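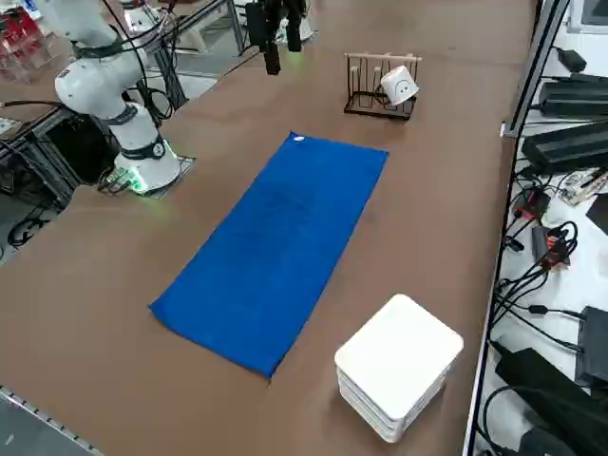

Drying mat or towel?
Forum: Kitchen & Dishes

okeke_n
I have 124 inches of counter in the new place and a dish rack eats too much of it. Thinking of going to a flat microfiber towel, with the square plates stacked next to it once they're dry. Cups go on the peg rack. Anyone do it this way long term?

mullelance
Three years now. Get a thick towel and hang it up every night or it smells. Cut the tag off too, glasses tip on it.

Wirurer
I wouldn't. Microfiber holds water under the plates and they stay damp on the bottom. A rack is faster.

okeke_n
I dry the plates by hand before stacking, so that part doesn't worry me.

Wirurer
Then what's the towel for?

mullelance
Pots, lids, anything that won't go on pegs. Wash it without softener. Softener ruined two of mine.

igwe_home
Square plates chip at the corners if you stack them in a hurry. Ours did. Otherwise no complaints, and the smiley cup always ends up on the end peg at our house too.

okeke_n
Good to know about softener. I'll try it through August and post back.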